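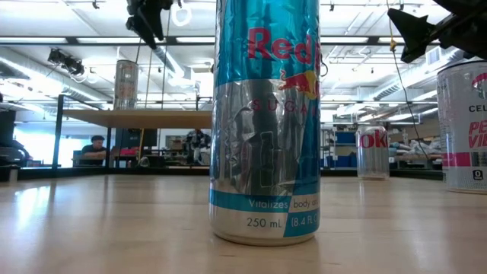
Packaging and Everyday Goods
Unit 4: The beverage can

6 min read

These notes go with the can session taught by Friederike Seidel. Read them before the workshop and bring your own notebook. The reading is the Bollenier chapter on metal containers, first half only.

1. Parts of a can

Most drink cans are made from 2 pieces. The body, which includes the bottom, is formed from a single disk of aluminum. The lid, called the end, is made separately and joined on after filling. The joint is a double seam. In your drawings, label the body, neck, seam, end, tab and base.

The body wall is very thin. A full can is stiff mainly from the pressure inside it. An empty one dents under a thumb, and you should expect this when you handle the samples.

2. Shape and size

A slim can and a standard can may sit side by side on a shelf and look very different in volume. Read the printed figure before you guess. The Red Bull Sugarfree can is marked 250 mL (8.4 FL OZ), with metric first and US units in parentheses. A standard US soda can holds 12 fluid ounces, or 355 mL.

Write down both units every time. Arne Stüber marks the worksheets and takes off a point for a missing unit.

3. Bare metal as a color

Silver is common on sugar-free and diet drinks. Diet Coke sets red lettering on silver. Red Bull Sugarfree has a light blue band at the top and silver below it. Celsius uses silver and white, with a small "0" calorie badge low on the can.

Shiny surfaces pick up the room around them, and pale or widely spaced lettering gets hard to read – look at the word SUGARFREE under the bull logo. Test a design under the lights it will be sold under.

4. Wrapping text around a cylinder

From one position a shopper sees less than half of the can. Long words and slogans run out of sight. The Celsius name shows only as CEL from some positions, and a line such as "Vitalizes body and..." needs a turn of the can to finish. Designers often repeat the name on the opposite side.

Exercise (work in pairs)

Choose two cans. For each one, sketch the front, list the colors, copy the volume exactly as printed, and mark where the brand name stops being readable as you turn it. Hand in one sheet per pair – both names on it.

Optional: the Okoro worksheet on label area.

2 comments · 2,725 shares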